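From: Kravchuk
To: Plundon Home Choir and Strings list
Date: Feb 1, 2025
Subject: Re: [plundon-strings] Cello in a dry room, what do you do?

Hello all,

Thank you for the many answers to my first letter. I read them all, two of them with a dictionary. I answer to the list so that the other cello players can also use it. The pictures come first, then my answers.

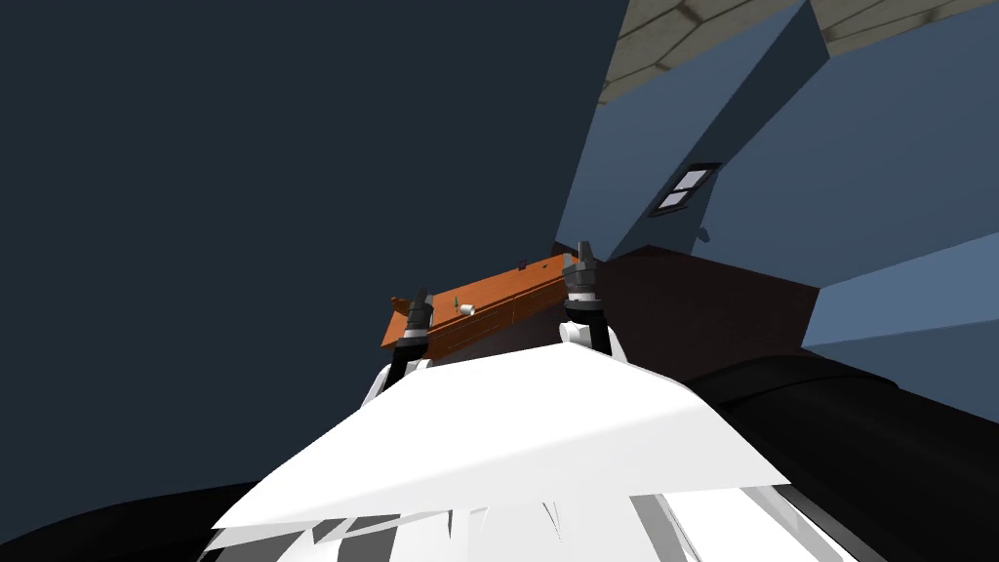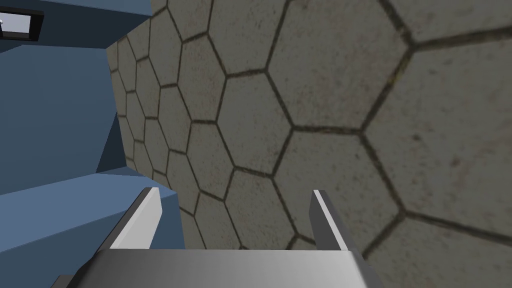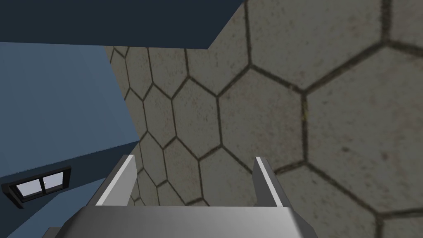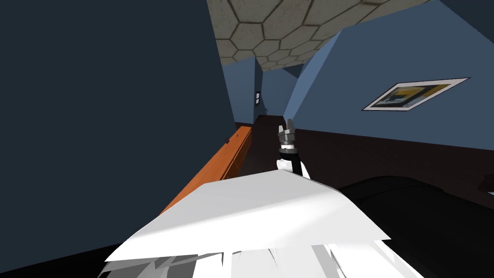 How dry is too dry for a cello? My luthier told me to become careful when the humidity stays under 40 percent for several days, and to act the same day if I hear a buzz that was not there before.

Now to the letter which I want to answer in more detail:

> I had the same trouble in October, when the heating
> started in our building. The pegs slipped every
> morning and the A string was down by almost a third.
> I put two damp tubes inside through the f-holes and it
> became better in a week. Do you keep yours in the case
> or on a stand? And did you look at the seams? An open
> seam is cheap if you go early and expensive if you
> wait.

I keep it in the case now. Before, it was on a stand near the inside wall, and I believed this was enough, as it was far from the radiator. But the air in the whole apartment was dry. I bought a small Randent meter and the first evening it showed 29 percent. In the closed case, with two damp tubes, it shows 49 after one night. I fill the tubes with distilled water and wipe them well before I put them in. A drop on the varnish leaves a white mark, I know this from my old instrument.

About the seams: yes, I looked, and then I knocked softly with a knuckle all along the edge, as you wrote. On the lower bout, on the side of the C string, the sound was different, more like paper. So it is open there, for the length of a finger. I did not put any glue myself. The repair and a new setup of the sound post cost me 290 together, and I think this is a fair price, but please correct me if in your town it is less.

The pegs I treated with a little peg paste, and I push them in while I turn. It holds now. I also lowered the bridge question from my list of worries, because the luthier said the strings will come back to their usual height in spring, and that some players own a second bridge for winter. Does anybody here do this? I would like to know if it is worth the money for an amateur.

One more small thing. Somebody asked if a bowl of water on the radiator helps. In my room the meter did not move from it at all, so I stopped.

The Plundon rehearsal stays as it was in the last message. I will bring the meter with me, and who wants can put it in their case during the first half.

With kind regards,
Kravchuk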